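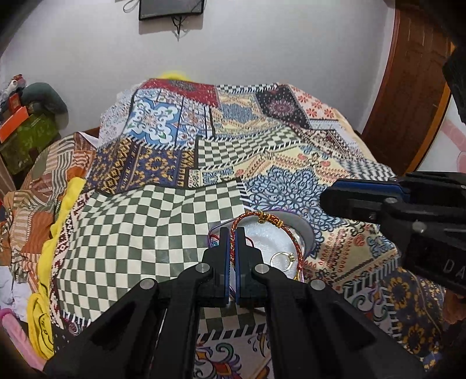

1 min read · 3 replies

knotwork_89
89 demos of the bracelet task and I'd cut nearly all of them. Red cord on a patchwork blanket. Pity the model.

frashidi
Keep the blanket. Train on gray felt and it only learns gray felt.

knotwork_89
It may learn quilting.

Aitana V.
Disagree with both. Grab the braid, leave the gold beads alone, drop any take where the ring moves. I kept 13 in June.

frashidi
13! Bold.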